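Using hand-held grippers safely at the kitchen table: house rules and good practice
Letlow Workshop & Home Tips
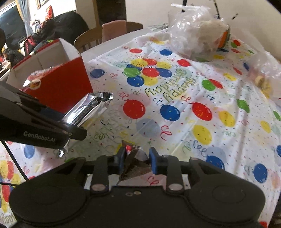 Clearing wrappers and snack bars from a party table, one gripper for the scraps and one for the bars.

Hand-held grippers are turning up on ordinary tables now, used to record household chores that a robot will later be taught. Most of the instructions that come with them cover the software. Very little is written on how to behave around food, children, tablecloths and glassware, so we have put our own rules down on one page. They were first drawn up in March by Lejla Kneževič and have been changed a good deal after use. Last revised Tuesday, September 23, 2025.

They are house rules and have no legal standing. If you work for a company or a college, its own risk assessment comes first.

Before you start

Read the maker's safety sheet for your model, including the part on pinch points. If you have lost it, print another and keep it in the box with the grippers.

Check the screws. The pivots on the fingers work loose with use, and a loose pivot makes the fingers close unevenly. Snug is enough. Don't lean on the screwdriver.

Look at the pads. Soft rubber pads pick up sugar, chocolate and flour very quickly, and a greasy pad lets go of things without warning. If a pad is split or lifting at a corner, change it before the session and not after.

Tie back long hair, roll up loose sleeves and take off bracelets. Rings can stay on if they sit flat.

Agree who is in charge of stopping. Anyone in the room may say stop, and when they do, both hands open the jaws over the table and wait.

The table

Smooth a loose cloth as far as it will go, and clip it to the table edge if it tends to slide. Plastic party cloths are the worst for this. They ruck up under a jaw and then the whole lot moves, drinks included. Where you want to keep the creases in because the chore calls for a real table, take the glasses and candles off first.

Printed cloths are fine. Balloons, stripes and lettering are all things a machine will have to cope with in somebody's home. What does cause trouble is a cloth hanging low on the side where you stand, as it catches on belts and knees.

Put the biggest items in place first: boxes, bags, tins. Small sweets and wrapped bars go down last. Leave clear space the width of your forearm between anything tall and the place where you will be working.

Open boxes should have their flaps folded right out. A flap standing halfway up is easy to knock, and you will be watching the tips of the gripper and won't see it.

If a tripod is used, all its feet go on the same surface. Don't stand two on the table and one on a chair. Turn the leg locks hard and give the top a gentle push before you trust it.

Cables

Run each cable off the table by the shortest way and tape it down where people walk. Leave enough slack to reach the far side of the table without pulling.

Never let a cable cross in front of the other hand. If you find you have crossed your arms, put down what you are holding, uncross, and carry on from there.

Coats and bags belong on a chair out of the working area. They don't go on the floor under the cable run.

Food rules

This section gets the most questions, so it is the longest.

1. Treat the pads as you would a chopping board. Wash or wipe them between raw and ready-to-eat food, and keep a separate set for raw meat if you handle it at all. We don't.

2. Wrapped food may be handled with any clean gripper. It can be eaten afterwards as long as the wrapper is whole.

3. Unwrapped food that has been touched by a gripper is not served. Put it in a separate tub and throw it away at the end. Elias Awwad argued against this one for a long time on grounds of waste, and the answer we settled on was to use fewer loose biscuits.

4. Leave biscuits and puffed snacks in their bags unless the chore is about taking them out.

5. Torn wrappers count as rubbish the moment they are torn. Lift them with the tips only and drop them in a bag or bowl kept for the purpose. Little scraps with foil in them stick to rubber, so check the pads before going on to the next item.

6. Nuts need a label. If anything on the table contains nuts, write it on a card and stand it where everyone will see it. Then wash the pads with hot soapy water, even if you think nothing has touched them.

7. No eating or drinking while holding a gripper.

Picking things up

Long bars in foil are best taken near the middle. Held by the end they swing, and the free end drags across whatever is below. If the bar has crimped ends, keep the jaws off the crimp, which tears easily and leaves crumbs in the mechanism.

For sweets in twisted or frilly wrappers, grip the solid part. Taking hold of the frill works on some and not on others, and you can waste a whole afternoon on it.

Thin scraps of paper and foil are harder than they look. Bring both pads down until they touch the cloth lightly, close slowly, and lift straight up. If you get a pinch of cloth with the scrap, open and try again. Don't tug.

Squeeze only as much as the item needs. A cake bar pressed flat is no use to anyone, and you can't tell from the outside of a foil wrapper how soft the inside is.

Clear plastic bags should be held by the neck. The sides slide over the contents and the bag turns in the jaw. Bags with something light and fluffy in them can go over with very little push, so steady them with the second gripper while the first one works.

When both hands are busy, move one at a time until you are used to it. Keep the jaws a hand's width apart at least, unless you are passing something across. To pass, the receiving side closes fully before the giving side opens.

Keep bare fingers out of the jaws. If something jams, switch off or unplug first, then clear it with a wooden skewer.

Pace and breaks

Work at the speed you would use to clear a table with guests still sitting at it. Rushed movements are no good for teaching and that is when things get knocked over.

We allow 37 minutes at a stretch, which sounds odd and came from the kitchen timer at Zudura, where the first sessions were held. It won't set to anything more sensible. Stop earlier if your wrists ache. After two stretches, change over with another person.

Dropping something is allowed. Leave it where it lands if it is on the table and pick it up with the gripper in the usual way. If it has gone on the floor, stop, pick it up by hand, and start that item again.

Other people in the room

Ask everyone before you begin, including people who are only sitting at the side with a cup of tea. A camera pointing at a table takes in a good deal of the room behind it. Anyone who would sooner not be recorded should be able to sit elsewhere without having to explain themselves.

Turn letters, calendars and family photographs to face the wall or take them down. Look at name labels on bags too.

Close curtains if the window faces a neighbour.

Children may watch from the other side of the table. They don't hold the grippers, and wrapped sweets within their reach will be gone before you get to them.

Cleaning up

Wipe the pads with a damp cloth and a drop of washing-up liquid, then with plain water, then dry. Alcohol wipes are quick but make some rubbers go hard, so check the maker's sheet.

Brush crumbs out of the joints with a dry paintbrush. A cheap one-inch brush from Runstead does the job. Don't blow into the housing and don't run any part of it under the tap.

Chocolate in the linkage should be left to set, then picked off with a cocktail stick. Wiping it while soft only works it further in.

Store the grippers with the jaws slightly open so the pads don't take on a dent. Coil the cables loosely and fasten with a strip of hook-and-loop tape.

Write down anything that broke, stuck or pinched. Three lines in a notebook will do: what it was, which hand, what you did about it. Georgiou keep theirs on a card inside the lid of the box, and we have copied them.

Worth keeping nearby

Small crosshead screwdriver
Spare pads, two pairs
Dry paintbrush
Cocktail sticks and skewers
Tablecloth clips
Masking tape for cables
Bowl or bag for torn wrappers
Lidded tub for food that won't be eaten
Blank cards and a marker pen
Notebook

Next page: Looking after rubber seals and pads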